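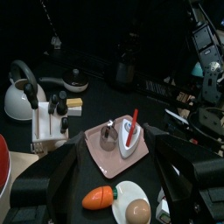 Ticket 1745: listing images not attaching to variants
Seller shop: Fadberg. Marketplace build 448. Opened by Sigrún Bundgaard. Priority normal.
Seller reports that bulk upload accepts the CSV without error but the live listings have no pictures. 230 rows were sent, all children's play kitchen items. Variants by colour are affected; single listings are fine. Test row used for the rest of this ticket is the toy iron, white with a red handle, shown on the pink tray. Its stock, price and postage band all came through correctly.

09:40 Sigrún Bundgaard
Re-ran the import with the test row only. Same result. Log shows "media accepted", then nothing from the variant step. Cleared the shop cache, no change.

10:15 Afonso Sampaio
Please check the column header. From build 448 the variant step reads variant_image, singular. The old template has variant_images. The importer ignores headers it does not know and does not warn.

10:50 Sigrún Bundgaard
Header corrected. Test row now attaches. Full file stops at the gift set rows with a 500 from the image service.

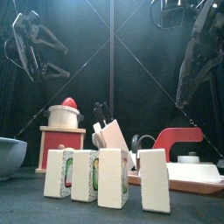
The rows before that point are live and correct. Retried twice, and it stops at the same row each time.

11:30 Afonso Sampaio
Reproduced on the Jorkier test shop. Gift set rows have a trailing space after the file name, and the image service fails on it. Remove the spaces and send only the rows that failed, otherwise you will get duplicates.

13:05 Sigrún Bundgaard
Done. Remaining rows imported, pictures attached, no duplicates found. Seller informed.

13:20 Afonso Sampaio
Raised two follow-ups: a warning for unknown headers, and trimming of file names before lookup. Old template withdrawn from the seller help page. Nowicki shop has the same template and should be told.

Status: resolved, follow-ups open.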